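I've had the Cedus bench safety kit for small robot arms since November, and I've put enough hours on it now (279 by the arm's own log) that I feel okay having opinions.

Quick rundown for anybody who hasn't seen one. You get a fat spiral-bound rulebook, a stack of cable tags, a pack of hook-and-loop ties, floor tape, a lockout cover for a wall plug and a stop button on a long lead. The rulebook is the reason to buy it. Everything else you could pick up at a hardware store in one trip, though I'll admit I never had.

The book is written for people like me, with one arm and a desk and no safety department. It skips the big factory standards except to tell you when you've outgrown the book and need to go read them. Instead you get short rules in plain English. Mark the full reach before you power up. Put the stop button where your weaker hand lands. Keep power and signal lines apart where you can, and never leave a hanging loop inside the marked reach. I had broken that last one for so long I'd stopped seeing it!

Chapter four is all about power strips, and it's the one I'd hand to a friend. Cedus wants the strip fixed to something solid, the switches reachable without leaning past the arm, one tag per plug, and every cord tied down within a hand's width of where it leaves the strip. They also want you to do the check from the arm's side, with the arm parked, looking at what the gripper could get hold of. It feels silly the first time. Then you do it and start moving things.

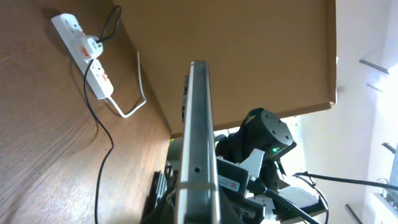 Pronari owners have been arguing over the hand's-width rule for months, and one of them wrote to me after my first post to say that it's too strict for a home setup: tie a cord that short and you'll put strain on the plug every time the cabinet gets bumped, so leave some slack and just keep the slack out of reach. I think that's fair. The book does allow a longer run if you clip it flat along the panel, but the note is tucked in the back, in tiny print, and I missed it twice.

Other gripes. The tags are paper with a plastic coat, and mine started curling pretty quickly. The floor tape is great on floors and lousy on wood grain. The stop button comes with wiring notes for Pronari and Jarusham controllers only - if you run anything else you're on your own with a meter and a lot of patience. And the index is bad. I wanted "pinch points" and had to look under "fingers," which okay, sure.

I also tried the Söderlund checklist cards, which cost less and fit in a pocket. They're nicer to use day to day (big type, wipes clean) but they tell you to "secure all cables" and leave it there. Secure them how? To what? If you already know the answer, get the cards. If you don't, get the book.

My routine now takes a few minutes. Arm parked, walk the tape, tug each cord, read the tags, press the stop button and make sure the motors really quit. I write it all in the log sheet at the back, and I'm going to run out of sheets soon. Cedus sells refills, part number 1121, or you can photocopy the page, which the book says is fine.

Four stars from me. It loses one for the tags and that index.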